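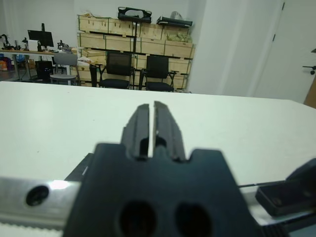

The big white table, with the white back wall beyond.

Progress report to the Lerau Fund, 2022-09-13
Prepared by Henok Sisay, Tesfamariam Workroom

Dear friends at Lerau,

Thank you for being so patient with us over the summer. When I last wrote, in April, we had the keys to the room and very little else, and I'm glad to say that we now have a proper place to work (and a kettle, which came out of my own pocket and not yours!).

Most of this stage went on the room itself. The walls needed more filling than we had bargained for, and the paint took 62 of the 90 hours we had set aside for decorating, so the skirting boards will have to wait their turn. The large table was the one thing everybody asked for when we met to plan the room, and I do think they were right. It gives us a long, plain, pale surface to sort and check small items on, and things are much easier to find on it than they were on the old desks at Provley.

The top is already a little scuffed, with dark specks and smudges here and there, and a thin, jagged brownish line runs across part of it. I have asked Tasari, who supplied it, whether this can be filled or whether we ought to think about a new top, and I will pass on their answer as soon as I have it.

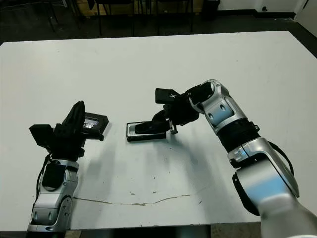 Money and next steps

Of the 2,000 pounds you gave us for furniture, we have 50 left. With your blessing I would like to put it towards repairing the table, and then to get on with the shelves, which are ordered and paid for.

With warm thanks from all of us,
Henok Sisay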